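Laundry and Sorting Room Refit: Progress Report to Gudier
Prepared by Corina Căpraru, Hullico
January 17, 2013

1. Containers

The cardboard boxes used for sorting since October have been withdrawn. Plastic containers with slotted sides were bought through Petrauskas and are now in daily use. The selection criteria were air flow through the side walls, a surface that can be wiped down, and enough stiffness to keep the shape under a full load. Solid-sided tubs were left out of the order.
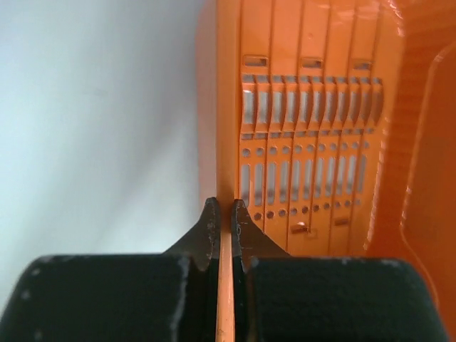 Fig. 1. Orange plastic, ribbed face with arched slots and a row of round holes below.

Two of the containers delivered had rough moulding marks along the top edge which could catch on knitted fabric. Petrauskas has agreed to exchange them. Spending on this item to date is 3,398, within the amount approved.

2. Garment handling

Garments are sorted by fabric first and by colour second. Cotton knits are kept apart from woven items, as they stretch if lifted by one corner when heavy. Hems and seams are checked before folding. Items with broken stitching go to the mending shelf with a paper tag.
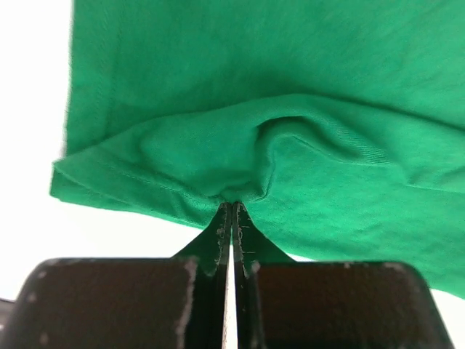
The folding method has been changed for T-shirts and similar items. They are now laid face down, smoothed from the collar towards the hem and folded in thirds. Stacks are limited to 15 garments, as higher stacks leaned on the existing shelves.

3. Outstanding work

The Bimix shelving is due in 30 days. Until it is fitted, folded stock remains on the old units and the mending shelf stays by the door. Labels for the new shelves have been drafted but not printed. No change to the budget is requested.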